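Ostlow Parcel Desk – common questions

Can I send fabric in a plastic mailing bag?
Yes. Fold it first and press out the air.
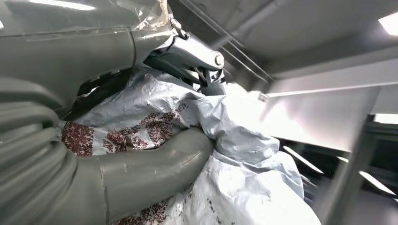
Mateja Stan asked whether prints need tissue paper. They don't, unless the dye rubs off.

Does it matter if the plastic wrinkles?
No, as long as the label lies flat – 20 cents buys a stiffener card.

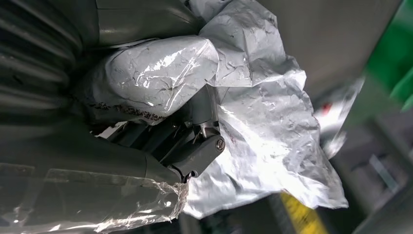

One customer wrote that tape over the barcode got her parcel returned. Keep tape clear of it.

Which way up does a bag go on the stand?
Label side up.

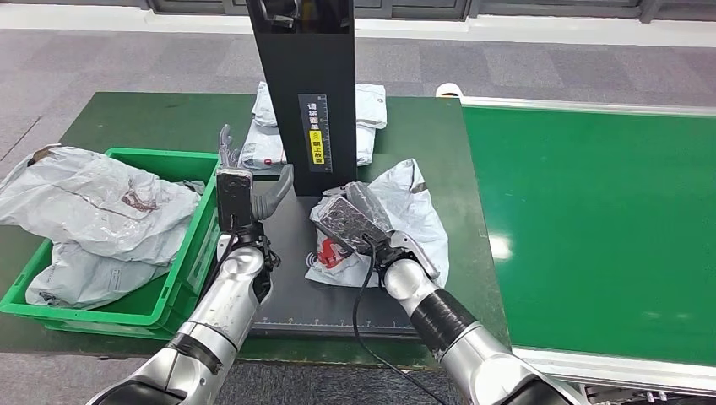
Could I drop off after 6? Yes, use the Golob Street hatch.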